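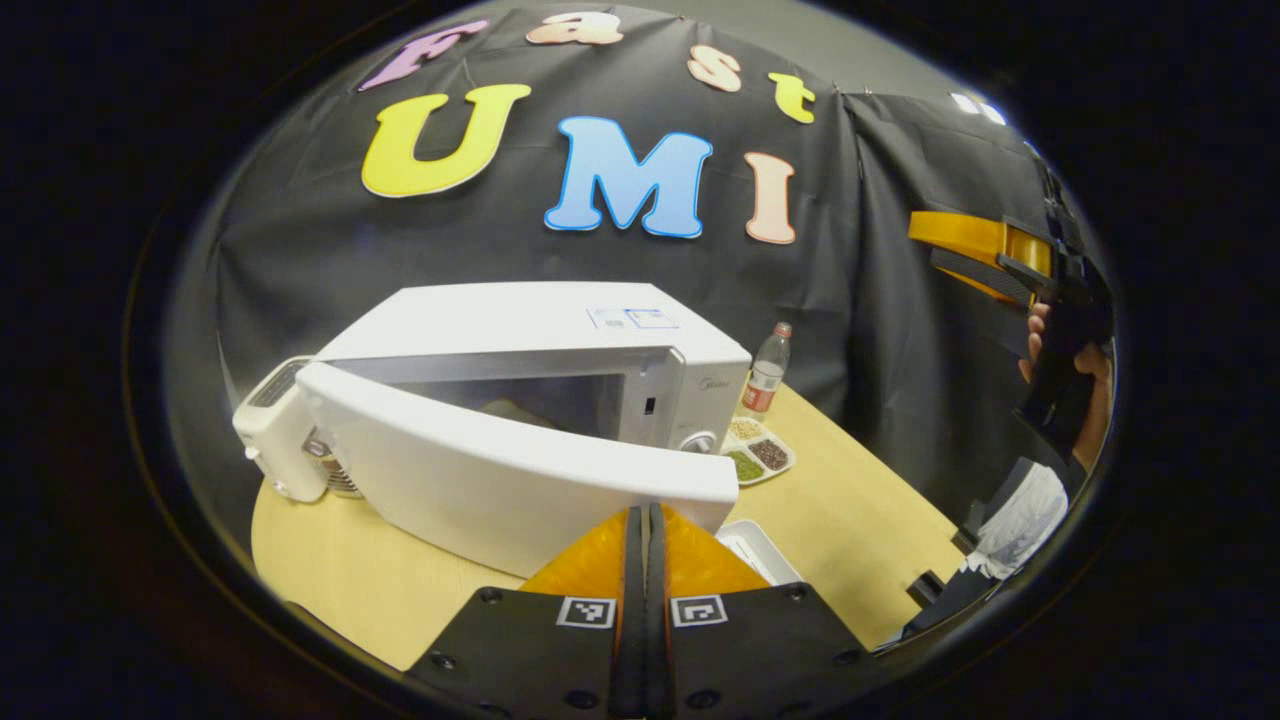

Fig. 1. Four à micro-ondes à porte battante, porte ouverte.

Chapitre 4. Le chauffage diélectrique des aliments
Notes de cours, transferts thermiques en génie alimentaire, deuxième année
Rédaction : Da-eun Seo. Relecture des exercices : Định Lại.
Version du 17/04/2025

Ces notes reprennent la séance 7 et le début de la séance 8. La conduction et la convection (chapitres 2 et 3) sont supposées connues. Les passages sur la décongélation ont été réécrits par rapport au polycopié d'octobre, qui contenait une erreur de signe dans la définition de la permittivité complexe.

4.1 Rappel : chauffer par la surface

Dans un four à convection, dans une poêle ou dans un bain-marie, l'énergie entre par la surface du produit. Le cœur ne s'échauffe que par conduction, et la vitesse du processus est fixée par la diffusivité thermique a = k/(ρ cp). Pour la plupart des aliments riches en eau, a est proche de 1,4 × 10⁻⁷ m²/s. Le temps caractéristique varie comme L²/a, où L est la demi-épaisseur. Doubler l'épaisseur d'un morceau multiplie donc ce temps par quatre. On a vu au chapitre 2 que cette règle suffit à estimer l'ordre de grandeur d'une cuisson, à condition que le nombre de Biot soit grand.

Le chauffage diélectrique dépose l'énergie dans le volume. L'équation de la chaleur reçoit un terme source :

ρ cp ∂T/∂t = ∇·(k∇T) + Q

avec Q en W/m³. Tout le chapitre porte sur ce terme Q : d'où il vient, comment il se répartit, pourquoi il est rarement uniforme.

4.2 Les deux mécanismes

Rotation dipolaire. La molécule d'eau porte un moment dipolaire permanent. Dans un champ électrique alternatif, elle tend à s'orienter selon le champ, avec un retard dû aux interactions avec ses voisines. Ce retard se traduit par une dissipation d'énergie sous forme de chaleur.

Conduction ionique. Les ions dissous (sodium, chlorure, potassium) sont mis en mouvement par le champ et cèdent leur énergie par collisions. Ce mécanisme domine à basse fréquence et dans les produits salés.

Une idée fausse revient chaque année dans les copies : la fréquence de 2 450 MHz serait une fréquence de résonance de l'eau. Le maximum d'absorption de l'eau liquide pure à 20 °C se situe vers 18 GHz, et il s'agit d'une relaxation, large, sans pic étroit. La valeur de 2 450 MHz appartient à une bande réservée aux usages industriels, scientifiques et médicaux. Une absorption plus forte serait d'ailleurs gênante, le rayonnement s'arrêtant alors tout près de la surface.

4.3 Permittivité complexe et puissance dissipée

On note ε* = ε' − jε''.
ε' est la constante diélectrique : capacité du matériau à stocker l'énergie électrique.
ε'' est le facteur de pertes : capacité à la convertir en chaleur.
Le rapport tan δ = ε''/ε' est la tangente de l'angle de pertes.

La puissance volumique dissipée s'écrit :

Q = 2π f ε0 ε'' E²

où f est la fréquence (Hz), ε0 = 8,85 × 10⁻¹² F/m, et E la valeur efficace du champ à l'intérieur du produit (V/m). Attention, E est bien le champ interne. Il dépend de la géométrie et de ε', et on ne le connaît en général que par simulation ou par mesure indirecte.

Ordres de grandeur à 2 450 MHz, à retenir :
Eau liquide, 25 °C : ε' = 77, ε'' = 10
Glace, −12 °C : ε' = 3,2, ε'' = 0,003
Huile végétale, 25 °C : ε' = 2,5, ε'' = 0,15

L'écart entre l'eau et la glace est le point le plus important du tableau. Il commande tout le paragraphe 4.5.

4.4 Profondeur de pénétration

La profondeur de pénétration dp est la distance au bout de laquelle la puissance transmise tombe à 1/e (37 %) de sa valeur sous la surface. Pour des pertes modérées :

dp = λ0 √ε' / (2π ε'')

avec λ0 = 12,2 cm à 2 450 MHz. Pour l'eau à 25 °C, on trouve 1,7 cm. Pour l'huile, le même calcul donne une vingtaine de centimètres.

Conséquences pratiques :
Un produit dont l'épaisseur dépasse largement 2 dp se comporte comme un produit chauffé près de la surface. Le cœur attend la conduction, comme dans un four classique.
Un produit mince devant dp absorbe mal. Une partie de la puissance le traverse et revient après réflexion sur les parois de la cavité.
Dans les cylindres et les sphères de quelques centimètres, la réfraction peut concentrer le champ au centre. Un œuf entier en est le cas connu.

L'ajout de sel augmente ε'' et réduit dp. Une purée salée présente donc un gradient plus marqué qu'une purée non salée de même masse.

4.5 Décongélation et emballement thermique

Un bloc congelé absorbe peu. Dès qu'une zone fond, son facteur de pertes augmente brutalement, elle capte une part croissante de la puissance et s'échauffe encore. Les bords peuvent cuire alors que le centre est toujours à −5 °C. On parle d'emballement thermique.

Les programmes de décongélation y répondent par une puissance moyenne faible, obtenue le plus souvent par alternance de marche et d'arrêt du magnétron. Pendant l'arrêt, la conduction égalise en partie les températures. En industrie, on s'arrête généralement entre −4 et −2 °C (tempérage), avant la fusion complète. On peut aussi travailler à 915 MHz, où la longueur d'onde est plus grande et la pénétration meilleure.

4.6 Non-uniformité dans la cavité

Les parois métalliques réfléchissent l'onde, et la superposition crée des ondes stationnaires : ventres où le champ est fort, nœuds où il est faible. Dans l'air, deux ventres successifs sont distants de λ0/2, soit 6,1 cm dans le cas simple à une dimension. La carte réelle est plus compliquée, une cavité domestique admettant plusieurs modes à la fois.

Deux remèdes courants : déplacer le produit (plateau tournant) ou déplacer le champ (brasseur d'ondes). À cela s'ajoute le temps de repos après chauffage, trop souvent omis dans les protocoles des comptes rendus. Un temps de repos doit être indiqué, même s'il est nul.

4.7 Exemple traité : bilan calorimétrique

On chauffe 1,00 kg d'eau, de 20,0 °C à 38,2 °C, en 100 s. On néglige la capacité du récipient et les pertes vers l'air.

Énergie reçue : 1,00 × 4 180 × 18,2 = 76 076 J, arrondie à 76 kJ.
Puissance absorbée : 76 000 / 100 = 760 W.

Si la puissance électrique appelée est de 1 200 W, le rendement global vaut 0,63. Ce rendement regroupe l'alimentation, le magnétron et le couplage à la charge. Il diminue quand la masse d'eau diminue. Refaire le calcul avec 250 g ne donnera donc pas un temps exactement divisé par quatre.

4.8 Exercices

Exercice 1. L'atelier Zolard réchauffe des barquettes de gratin de 3 cm d'épaisseur. On donne ε' = 55 et ε'' = 17 à 2 450 MHz. Calculer tan δ et dp. La barquette est chauffée par ses deux faces : le centre est-il bien atteint ?

Exercice 2. La conserverie Matić, à Besorville, tempère des blocs de poisson de 20 kg, de −18 à −3 °C. La variation d'enthalpie est prise égale à 76 kJ/kg. Calculer l'énergie nécessaire par bloc, puis la durée du traitement pour une puissance absorbée de 3 000 W. Discuter l'hypothèse d'une puissance absorbée constante.

Exercice 3. Reprendre l'exemple du 4.7 avec un récipient en verre de 927 g (cp = 840 J/kg·K), supposé à la température de l'eau en fin d'essai. Quelle est la nouvelle puissance absorbée ? L'hypothèse surestime-t-elle ou sous-estime-t-elle la contribution du verre ?

Exercice 4 (facultatif). Montrer, à partir de la loi d'atténuation exponentielle, que 86 % de la puissance entrante est absorbée sur une épaisseur 2 dp dans un milieu semi-infini.

Les exercices 1 et 2 sont à rendre au début de la séance 9. Unités à toutes les étapes. Les tables de propriétés thermiques sont en annexe B. Pour le TP, revoir le montage des sondes à fibre optique : les thermocouples ordinaires perturbent le champ et ne doivent pas être laissés dans la cavité pendant le chauffage.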